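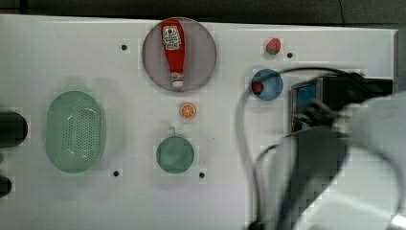
Part 3: Laying the Kultelside table for a pretend tea

Right, the table's up, the legs are locked (if they aren't, go back to Part 2, I'll wait) and now we get to the fun bit. I've laid this table more Saturday mornings than I care to admit, so what follows is my own way of doing it. Gwawr Hopkin, who wrote the first version of this guide, puts the cup out before anything else and we've agreed to differ.

You'll want the plate, the green cup, the oval colander, the ketchup bottle, and the orange slice and strawberry from the fruit bag.

1. Wipe the top first. It's white and it shows everything, jam especially. A damp cloth and a drop of washing-up liquid will do it. Please don't use the scratchy side of the sponge!

2. Put the grey plate down towards the far side, near the middle. It's a bit see-through, so against the white top it can be easy to miss, and I have put my elbow on it more than once.

3. Lay the ketchup across the plate on its side, with the white cap pointing in towards the middle. You can stand it up if you like, but small sleeves and tall bottles don't mix, and it makes a terrific clatter when it goes over.

Note: check the cap is pushed right home before you hand the bottle to anybody. If you've got the real stuff in your kitchen cupboard, keep the two well apart. Loubna Ezzat's youngest squeezed the wrong one over a library book.

4. Pop the orange slice on the table just below the plate. Leave it off the plate for now, as moving it on is the first job in the game.

5. Set the little green cup below the orange slice and a touch to the left, opening upwards. I turn the handle towards the orange, but if your child is sitting round the side, turn it to suit them.

6. The pale green colander goes on the left, long ways up and down the table. Leave a small gap between it and the cup so there's room to get a hand in.

7. Last of all, the strawberry. Put it over on the right, up towards the far side, lying on its side. I like it well away from the colander so there's a proper reach to "pick" it and bring it over to be washed.

Caution: play food goes in mouths, we all know it does. Look over the fruit each time you get it out and bin anything that's cracked or has a bit coming away. Don't let a very little one play with it on their own.

Caution: the colander has holes all over the bottom (obviously), so if you're playing with real water put a tray underneath, and lift the whole lot off the table when you've finished. Water left along the join in the top will find its way in.

If you're missing a piece, ring the Devden shop and ask for spares list 11. Neema Massawe looks after it and she's ever so quick.

Kultelside Play Table guide | Spares and questions: Devden shop counter | © Devden | Back to top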